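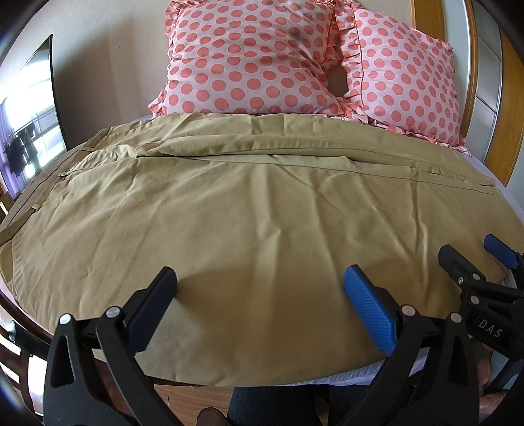

3.2 Community meals and the recovery of surplus food

The second strand of the study concerns the weekly community supper at Lukolstead, which has been supplied with surplus food from shops and bakeries in the town under the Havereck scheme. Earlier work on meals of this kind has tended to treat them as a form of emergency relief. The records kept at Lukolstead suggest a wider use. Many of those attending gave company as their main reason for coming, and a smaller group said that they came to learn how to cook dishes they had not tried before.

Data were gathered at eight suppers held in the parish hall. At each supper the kitchen team weighed the food received, the food cooked and the food left on plates. Guests were asked to fill in a short form before leaving, and 56 did so. Forms were offered in large print, and help with writing was given where it was asked for. Guests who attended more than once were asked to complete the form only on their first visit.

Of the 56 forms returned, 47 were complete enough to be used in full. The remainder were kept for the questions that had been answered. Bread and root vegetables made up the greater part of the donated food by weight, while fruit arrived in small and uneven amounts. The kitchen team dealt with this by planning the main course in advance and leaving the pudding open until the delivery had been checked. Waste from plates was low for soups and stews and higher for baked dishes, in particular those served with a side salad.

Figure 4 sets out the share of donated food used at each supper. Across the whole period, 82 per cent of the food received was cooked or served on the day. Part of what was left was frozen for later use, and the rest went to the allotment compost heaps at Hollero Lane. The share was lowest at the third supper, when a late delivery of bread reached the hall after the meal had begun.

Figure 4. Share of donated food cooked or served on the day, by supper, Lukolstead.

These results should be read with some care. The suppers took place in the winter months, when hot food is more welcome, and the forms were filled in by those willing to stay behind after the meal. The Desmet method of weighing plate waste — which records each course separately — was followed at every supper except the first, where all courses were weighed together. Plate waste from that supper has been left out of the comparison between dishes.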